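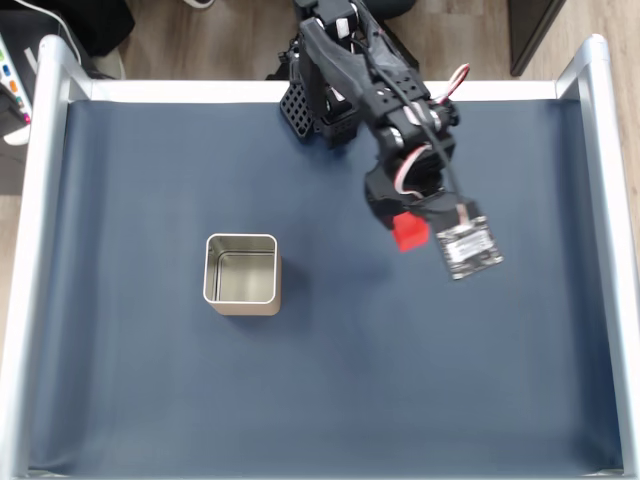 3. Materials and Layout

3.1 Work surface

All placement trials were carried out on a shallow tray with raised rails. The rails served two purposes: they fixed the outer limits of the layout, and they kept dropped items within reach. The tray was lined with a single dark blue sheet. Three linings had been compared in a pilot session in October, and the dark blue one was retained on the grounds that both bright and metallic items could be told apart from it under ordinary room lighting. The sheet was smoothed by hand before each block of trials. Faint creases remained in most sessions and were left alone unless an item rocked when set down on them.

The lining was not glued. A glued lining gave a flatter surface in the pilot but was difficult to replace after soiling, and the adhesive raised small ridges near the corners. Linings were changed at the end of each block.

3.2 Containers

The receiving container was an open square metal tin with rounded corners, used without its lid. Square tins were preferred to round ones for this study because the position of an item inside a square tin can be recorded by quadrant, and because the orientation of the tin itself can be varied. Rounded corners have a known drawback. An item that comes to rest against a curved corner may lean on the wall, and its final position is then harder to assign. Following Barta and Nair, we recorded such cases as "corner rests" and analyzed them separately.

The inside of the tin was left bare. Ozoliņš used a felt insert in earlier work to reduce bouncing, but the insert also lowered the effective wall height and hid the bottom edge from the person coding the trial. We accepted some bouncing in exchange for a clear view of the floor of the tin.

3.3 Items

The item to be placed was a small red cube. Cubes have two advantages over balls or cylinders: they do not roll after release, and a flat face gives a definite resting state. Red was chosen for contrast with both the lining and the metal. Cubes with visibly worn edges were withdrawn between blocks, as a worn edge changes the way a cube tips when it meets the rim.

3.4 Starting positions

Starting positions were drawn from a printed grid held under the lining. The tin was set first and the cube second, with a clear gap between them in every layout – a cube that starts against the tin wall can be pushed up and over the rim, and such trials are not comparable with the others. The tin was never placed in contact with a rail.

Each block consisted of 38 trials. Eight blocks were run, giving 304 trials, of which four were discarded after the lining shifted during placement. The remaining 300 form the data set used in Section 4.

3.5 Coding

Final positions were coded from above by two coders, Olatunji and Priedītis, working independently. Each trial received one of four codes: flat in the tin, corner rest, on the rim, or outside the tin. Trials coded as flat were also given a quadrant. Where the cube lay across a quadrant line, the quadrant holding the larger part of the lower face was used.

The coders disagreed on 21 trials. Most of these concerned the boundary between a flat placement and a corner rest, where a very slight lean was read differently depending on reflections from the tin wall. The disagreements were settled by joint review, with the stricter reading applied – any visible gap under the cube was coded as a corner rest.

Figure 1. Tray layout with open square tin and red cube. The cube is held clear of the lining, up and to the right of the tin.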